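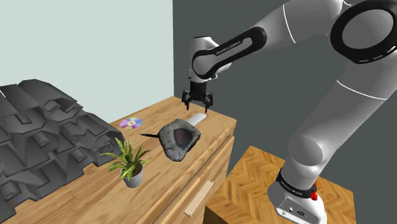

The regional court circuit reaches Pomau once a month, on a Wednesday, weather permitting. The legal aid worker who meets it there has learned to pack for weather not permitting.

“My record is three nights on the band office couch,” she says. “It's a good couch. I've written to my MP about a lot of things, but never the couch.”

She asked not to be named, on the grounds that everyone in Pomau knows who she is anyway. For eleven years she has worked out of Cendska, 286 kilometres south, helping people who have been charged, evicted or sent a form they were not meant to understand.

The form is her favourite subject. Applicants for the travel subsidy that gets witnesses to court must fill out 40 pages, then fax them. “Fax,” she repeats, in case I have missed it. “The only working fax machine is at the Wondside gas bar, beside the jerky.”

The province changed the rules in November, so that witnesses who live more than 100 kilometres from a courthouse can claim the cost up front. She calls it a decent change, and says she would like to meet someone who has received the money.

Elders come to her with older grievances — a road promised and not built, a school bus that stops at the Garg turnoff and goes no farther. She writes those down too, in a green binder.

“They're not legal matters, I'm told,” she says. “I file them under legal matters.”

The next sitting has been moved to the curling rink.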